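3.2 Containers and the return of small parts

Participants at the Nunville site sorted small plastic parts at the end of each session, returning them to clear storage bins kept on the work surface. Transparent bins were preferred to opaque ones – a part left behind can be noticed through the wall as well as from above. Of the 155 returns recorded, 17 were classed as incomplete under the scheme proposed by Hao and Bouvier.

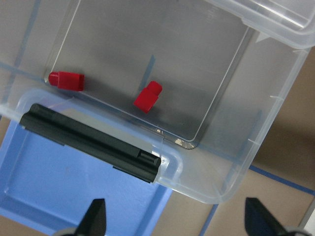 Figure 2. Two red parts on the floor of a clear storage bin.

An incomplete return was defined as one in which any part remained in a bin listed as empty. Parts lying apart from one another were entered separately, even where they were similar in shape and colour. Dust and small specks were not entered. Each bin was checked again after 20 minutes by a second member of staff, and differences between the two records were settled by discussion before the totals were drawn up.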